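We use cookies to remember your login and to count page views. By continuing to browse you accept this. [OK] [Manage settings]

Buying a second arm for tabletop tidying – or better grippers for the one we've got?
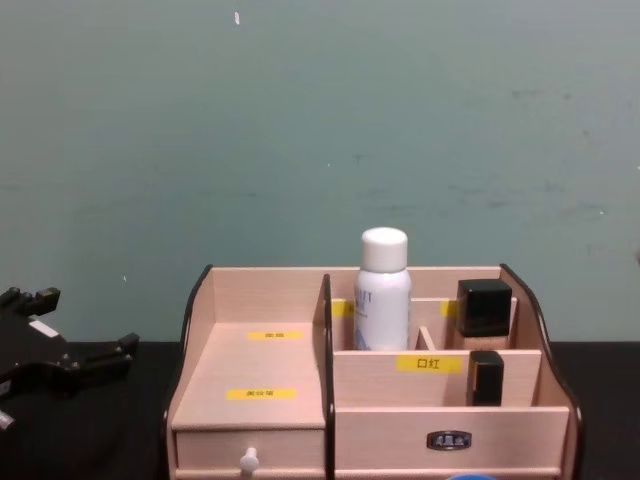 What we have and what I need to decide

Hi all, long-time reader, first post. I run a tiny group (me and two part-timers, in a rented unit) and we work on putting everyday stuff away: cosmetics, desk clutter, small drawers. The desk organizer is our main test piece at the moment. It has labels stuck on for what goes where, including one for lipstick, and the job is to get the right thing into the right slot and open and close the drawers.

I have money to spend before the end of May and I keep going around in circles. Option one is a second set of Cullach arms so we can run two tables. Option two is to keep the arms we have and buy softer fingertips, a spare gripper and a wrist force sensor. The Cullach quote came in at nearly 700 a month on a lease, and that's before shipping or a table. The fingertips from Rilten are 50 a pair and we go through them fast!

My worry is the small things. A spray can is easy, it's tall and there's plenty to grab. What looks like a lipstick down in a front compartment with a divider behind it is a different story, and then there's a little round drawer knob on one side and a metal label-holder handle on the other, and they don't want the same grip at all. Would a second table just mean twice as many dropped lipsticks? Has anyone been through this? I'd also love to hear what you forgot to budget for.

Posted by kitchen_table_lab, 2022-03-27

Sointu Toivonen

I'd buy the fingertips and the spare gripper first, no question. We did it the other way around at my last place – signed a lease on a second station and then had one decent set of fingers that we kept unscrewing and walking across the room. You lose a silly amount of time to that, and the screws get chewed up too.

For your budget sheet, I'd put these in as real lines and not under "misc":

- fingertips, at least 6 pairs to start with
- one complete spare gripper, boxed, with its cable
- fasteners and the right hex keys (buy doubles)
- duplicates of whatever objects you're handling, caps especially
- a second organizer of the same model, bought now

That last one sounds fussy but please do it. Household goods get discontinued all the time, and a "nearly the same" one with a compartment a finger's width narrower will throw off everything you've set up. We got burned by a spice rack.

On the lipstick, try narrower tips before you spend anything on force sensing. Ask Rilten if they'll cut a pair to your drawing. Plenty of small shops will if you send a decent sketch. The sensor is lovely to have, and I'd want one eventually for the drawers, but it'll eat a week or two of somebody's time to get it mounted and talking to your software. Put that week in the budget as well.

And ask Cullach about a short lease. The first price I got was for a long term and they came down on the length once I asked, though the monthly went up a bit. If your small-object numbers look good by summer, take the second table then.

benchtop_bo

second arm. you can always buy fingers later

Kuusisto_Repairs

Depends on your staffing, I think. Three people can keep two tables going if one of you isn't also doing the bookkeeping and the ordering. Are you?

I looked at a Zoltholm arm a while back for the same sort of desk work. Cheaper to buy outright, but the wait for spare parts was 7 weeks, so check that before you compare sticker prices. Get the lead time on joints and cables in writing from Cullach too.

Small tip about the handles: swap the round knob for one that matches the other drawer, or buy a cheap bag of mixed knobs and make it part of the test. Depends if your customer wants it to work on one organizer or on anybody's. I'd settle that before buying anything, because it changes which fingers you need.

Also insurance. My landlord wanted the arms listed separately on the policy and I hadn't put a cent aside for it.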